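Evavon bench: two-arm foil handling recordings

README for release 5

Overview

Evavon is a two-arm manipulation setup built on a bench in the Räsänen shared workshop. This release holds 166 recorded episodes of the arms handling household foil: picking up a folded packet, turning it, opening one flap, and passing it from one arm to the other. All episodes were teleoperated. There is no policy code in this release; the training scripts are kept separately under the Zovoleo name and are not needed to read the files.

Contents

episodes/ one folder per episode, numbered from 000
calib/ joint offsets and camera calibration, one file per session
tasks.txt task names and the text prompt used for each
notes.txt operator remarks, free text
tools/ reader, trimmer and replay script
CHANGES what moved between releases

Each episode folder contains joints.csv, grip.csv, cam.mp4 and meta.json. Joint positions are in radians. Gripper opening is normalized, 0 for closed and 1 for fully open. Time stamps are in milliseconds from the start of the episode. Joint rows are logged at 200 Hz and are not resampled to the video. Use tools/align to get one row per video frame.

Hardware

Two black arms, left and right, facing a white rectangular table. Both run from one controller box, which we call Vindo in the code and config files. The left arm is "L" and the right arm is "R" everywhere, as seen from the camera. Earlier releases used the operator's left and right for some sessions. That has been corrected, but if you have local copies from release 4 or before, do not merge them without running tools/swap_sides.

The camera is mounted above the bench and looks down across the table. Exposure is locked at the start of each session. White balance was left on auto until release 3 and has been locked from then on.

Foil reflects the ceiling lights, and the highlights shift with small movements. Depth was tried and dropped. The returns on crumpled foil had too many holes to be useful, and the files doubled the size of the download.

Tasks

pick_packet: one arm grasps the packet by an end and lifts it clear of the table.
turn_packet: the packet is rotated on the table without being lifted.
open_flap: one arm holds, the other lifts a folded edge.
handover: the packet goes from R to L in the air.
free: no set goal. Used for contact data only.

The prompt text is the same for every episode of a task. Success is marked by the operator in meta.json as 0 or 1. An episode is marked 0 if the foil tears, even when the motion was otherwise completed. "free" episodes have no success field, and the reader returns null for them.

The foil is replaced when it no longer holds a fold. The field foil_id in meta.json changes each time. Split by foil_id if you want unseen packets in your test set. A random split by episode will put the same packet on both sides.
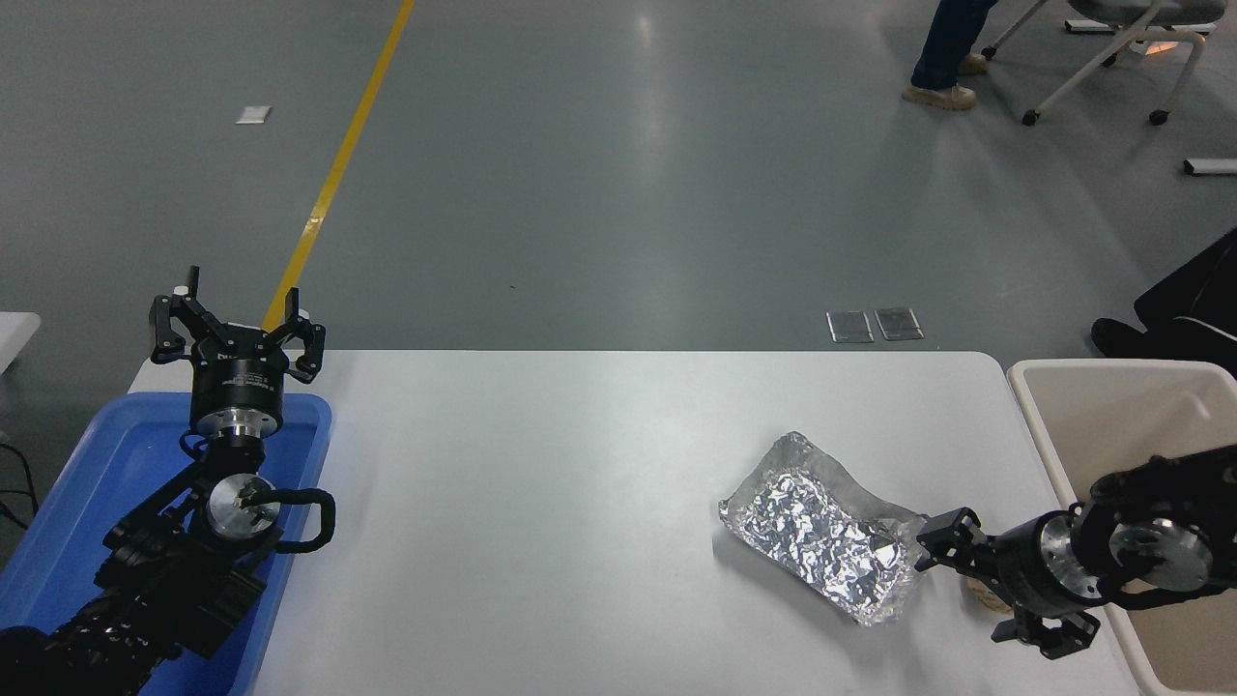
Fig. 1. Foil packet on the table, R gripper at its right end, L gripper open and pointing up.

Known problems

1. Gripper opening on R drifts over a long session. The offset is logged in calib/ but has not been applied to grip.csv.
2. Some videos start a few frames before the first joint row. tools/align drops these frames.
3. The workshop is shared, and people or furniture may appear past the table. Mask the background if this matters for your use.
4. Episodes 041 to 045 have no notes. The text file was overwritten.
5. Replay on hardware has only been tested at half speed. The replay script does no collision checking between the arms.

Reading the files

Python 3.10 or later. Install the packages in tools/requirements.txt, then run:

python tools/read.py episodes/000

This prints the task, the length and the success flag. Add --plot to draw the joint traces. Add --check to compare row counts against meta.json.

Changes in this release

Added the handover task. Renamed "rotate" to turn_packet. Removed duplicate calibration files from the June sessions. Gripper values outside 0 to 1 are now clipped on write; older episodes were converted with the same rule.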